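Korow arm at the packing table: monthly safety check, May
Site: Gumetti, back workshop
Checklist version 2, comments by me

Same deal as before. I go down the list, write OK or NOT OK, and then ramble a bit under each one. The big question from the front office is still whether the arm can take over clearing and sorting the table, so I've put my two cents on that in here too.

1. Emergency stop reachable from both sides of the table
OK. I hit it from the left, then from the right, and the arm froze both times. The button on the right is stiff, so give it a real smack.

2. Floor tape and walkway
NOT OK. The tape by the Grendel shelving is peeling again and I caught my shoe on it. Needs new tape before the next long run.

3. Speed limit set for shared work
OK. Set at 50 percent. Somebody had it up at 100 when I came in, and please don't do that with people reaching over the table!

4. Cables and hoses
OK. One tie was missing near the elbow, so I put a new one on. Took longer to find the bag of ties than to fit it.

5. Mounting bolts
OK. All snug. I marked them with the yellow pen so you can see if one turns.

6. Practice run, 13 small items, mixed
OK on safety, so-so on the work. Nothing got thrown, nothing got crushed, and it stopped when I put my arm across the light curtain. But it left 2 items behind, both flat ones, and I finished the job by hand in the time it takes to sneeze. Chunky things it handles great (better than I expected, to be fair). Flat things lying on a smooth table are still a pain for it — it pokes at the side and shoves them along.

7. Gripper fingers
OK with a note. Small scuffs and pale scratches on the dark faces, nothing deep, no chips that I could feel with a fingernail. Wipe them down before you start and keep your own fingers out of the gap while it's powered.

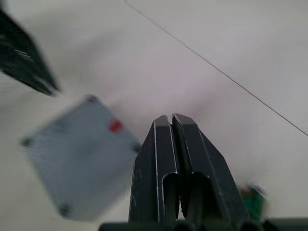

I'd like us to try the softer pads from the Kontogiannis catalog on those fingers, mostly for the flat stuff. If they wear out quickly we can always go back.

8. Table surface
OK. Wiped and level. Please keep coffee off it, I'm begging you.

9. Sign-off
Cleared to run with a person in the room, at the same speed as in item 3. Not cleared to run alone over lunch, and I know that's the part everybody wants. Can it do the chore? Most of it, slowly, with one of us standing by. I'd ask again after the pads are on.

Still open: floor tape, stiff stop button, pads.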